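From: Rosalie Ruchti
To: flasaten-users
Subject: Re: [flasaten-users] Duplicate batch numbers after stock import

Bernadette Brennan wrote:

> We moved our stock list over to Flasaten last week from the old Caron
> export. The import finished without errors, but 21 batch numbers now
> show up twice in the stock view, once with a quantity and once with
> zero. The zero lines can't be deleted from the screen (the button is
> greyed out). Has anyone else had this? I would prefer not to go into
> the tables by hand if it can be avoided.
>
> Also, is it safe to leave them until the end of January? We have a
> count due on the Tuesday and I'd rather not print sheets with the
> extra lines on.
>
> Bernadette

Bernadette,

Yes, we had the same thing at the Borken store when we came off Caron. The cause in our case was trailing spaces. Caron pads the batch field to a fixed width when it writes the export, and Flasaten strips the padding on the stock import but keeps it on the movement import. If a batch has both a stock line and at least one movement, you get two records whose batch numbers look identical on screen. The one with the padding has no opening balance, so it shows as zero.

You can check this without touching the tables. Run the batch report, save it as text with the separator set to a semicolon, and open it in a plain editor. Affected batches will have a gap between the last digit and the semicolon. Don't use a spreadsheet for this step. Ours removed the spaces on opening and I lost most of a morning to it.

The delete button is greyed out because the zero line owns the movements. Flasaten won't remove a batch that has history, whatever the balance says. That is the correct behaviour, though a message to that effect would help.
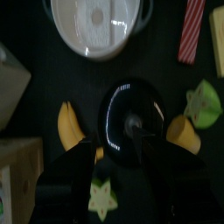

What worked for us was the merge function under Maintenance, Batches. It takes a source and a target. Put the padded record in as the source and the clean one as the target. The movements are then moved across and the source is closed. Closed batches are left off count sheets by default, so your printing problem should be dealt with at the same time.

Some points to watch:

The source and target fields use the same lookup, and the lookup trims what you type. If you type the batch number in, you will get the clean record both times and the merge will stop with "source equals target". Pick the line from the list instead. The padded one sorted second on our system, but check the balance column before you confirm.

The merge recalculates the balance from the movements. If your opening quantities were already net of those movements, they will be subtracted again. We had to post corrections on 3 batches for this reason. Note down the quantity before each merge and compare it afterwards.

There is no undo. Take a backup first and keep it until the count is signed off.

As to leaving them until the end of the month, the zero lines do no harm by themselves, but any new movement booked by scanner may go to the wrong record. Labels printed from Caron carry the padded number. I would do the merge before the count and stop bookings while it runs.

If you have to repeat the import on another site, set "trim text fields" in the movement profile as well as the stock profile. They are 2 separate settings and the second is off after a fresh install. The Wisorar converter also has an option for this, but it cuts leading zeros too, so it is no use if your batch numbers start with one.

If the text file shows no padding on your side, post a couple of the affected lines and I'll have a look at them.

Rosalie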